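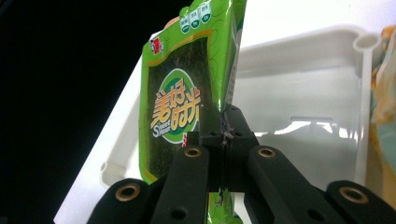
Figura 2. Envase de aperitivo de algas, de película plástica y formato alto y estrecho.

3.2. Legibilidad del etiquetado en aperitivos de algas

El consumo de algas en formato de aperitivo ha crecido en los hogares encuestados, pero la información que el comprador retiene de la etiqueta sigue siendo escasa. Para estudiar este desajuste se trabajó con 191 participantes mayores de edad, residentes en Brarstead y en el municipio vecino de Kerslake. Todos habían comprado al menos un producto de algas en los seis meses anteriores al estudio. La captación se hizo en dos supermercados de barrio y en una tienda de alimentación asiática, siempre en horario de tarde.

Cada participante examinó cuatro envases durante 50 segundos y respondió después a un cuestionario breve sobre ingredientes, contenido de sal, alérgenos y tamaño de la ración. No se permitió volver a consultar el producto. En total se obtuvieron 658 cuestionarios válidos; el resto se descartó por respuestas incompletas o por errores en la codificación del envase. El orden de presentación se asignó al azar mediante la hoja de cálculo descrita en el apartado 2.4.

El tamaño de la ración fue el dato peor recordado. Solo 56 participantes lo indicaron correctamente en todos los envases que habían examinado, y varios confundieron la ración con el peso neto. La presencia de sal añadida se recordó mejor, sobre todo cuando figuraba en la cara frontal. El contenido de yodo – un dato relevante para personas con patología tiroidea – apenas se mencionó en las respuestas abiertas, incluso entre quienes declararon leer las etiquetas con frecuencia.

Ormsby y Tipoki habían descrito un patrón parecido en galletas de arroz, con una muestra más joven y tiempos de lectura más largos. En nuestro caso la edad no mostró una relación clara con el número de aciertos. Sí la mostró la familiaridad con el producto: los compradores habituales dedicaban menos tiempo al reverso y cometían más errores en los alérgenos, en particular en la advertencia sobre trazas de crustáceos.

Conviene señalar dos limitaciones. La prueba se realizó en una sala con luz uniforme, distinta de la que hay en un lineal, y los cuestionarios de Kerslake se recogieron en diciembre, cuando las tiendas tenían menos surtido. La comparación entre municipios se presenta por ello de forma separada en el apartado 3.3.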